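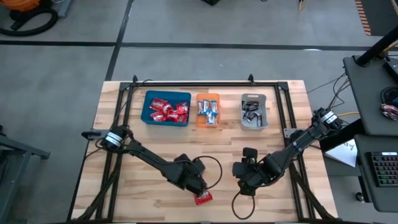

Blog > Casa > Despensa

Humedad en la despensa: segundo mes de medidas

Sigo con el registro en el piso de Grurdale. El higrómetro es un Momholm básico, colocado en la balda central, a 40 cm de la puerta. Toma una lectura cada hora; al cerrar mayo el fichero tenía 973 líneas, incluidas las de abril.

La media nocturna queda por encima de la diurna. El pico aparece siempre hacia las seis de la mañana, con la ventana del patio cerrada. Con la rejilla inferior abierta, el valor baja en menos de dos horas.

Cambios aplicados:

- Harina y arroz, a botes con junta de goma.
- Galletas y barritas en envoltorio individual, en cajas abiertas. El envoltorio ya hace de barrera.
- Bolsa de gel de sílice de 600 g en la balda baja, comprada en Bautista.

El gel saturó a los 21 días. Lo regeneré en el horno a 120 °C y perdió 148 g. Queda pendiente calibrar el sensor con sal saturada.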